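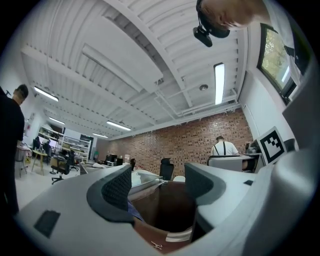 I took the job at Distdale in January because it was close to the apartment and the hours ended at four. The building had been a feed store, then a place that sold tile, and when I got there it was one big room full of returns. The ceiling was white and ribbed, with white steel beams across it, and when it rained you had to raise your voice. There was a window with a dark frame and trees outside it. I was put at the table closest to that window, and I was given the brown things.

That was what my supervisor called them. Nalusier had shipped over 600 pieces to a store that closed before it could sell them, and the pieces had come to us. Wallets, key cases, covers for notebooks, all brown. My job was to take each one out of its sleeve, look at it on both sides, open it, and put it on the left if it was good and on the right if it was not.

"What makes it not good?" I asked.

"You'll know," she said, and went back to her desk.

I didn't know. For the first week I put almost everything on the left. A scratch didn't seem like much to me. My own wallet was my father's and it had been through a washing machine. Then she came over and went through my left side and moved a third of it to the right without saying anything.

After that I got stricter. I found crooked stitching and glue that had dried in a line. I found one key case with no way to open it. Somebody had sewn it shut all the way around. I shook it and there was nothing in it.

On the ninth or tenth day I opened a wallet and there was a receipt inside. It was from a diner on MacDonald Street, for 886 in some currency I didn't recognize, or else the decimal point had rubbed off. On the back someone had written a list in pencil: bread, stamps, call about the roof. The wallet was supposed to be new. It had come out of a sealed sleeve like the others. I held it up to the window. The corners were a little soft, and there was a dent where a coin had been.

I took it to my supervisor.

"Used," she said. "Right side."

"But it was sealed."

"Then somebody sealed it." She handed it back. She kept the receipt for a second, read the list, and handed me that too.

I put the wallet on the right. At four I took it off the right and put it on the left. Then I stood there with my coat on – I remember the bus was coming – and I moved it back again.

The right side went out in Plamo crates, 300 to a crate, to a man who bought them by weight. I never found out what he did with them. The left side went to a discount chain, and I saw some there in the spring, hanging by the register. I looked at the stitching on every one I could reach until the cashier asked if she could help me.

I still have the receipt. I looked for the diner once, when I had a free afternoon. MacDonald Street was longer than I thought, and I walked it up to 2156, where the sidewalk stopped. There was a house there with a blue tarp on the roof and a mailbox by the road. I stood across from it for a few minutes and then went home.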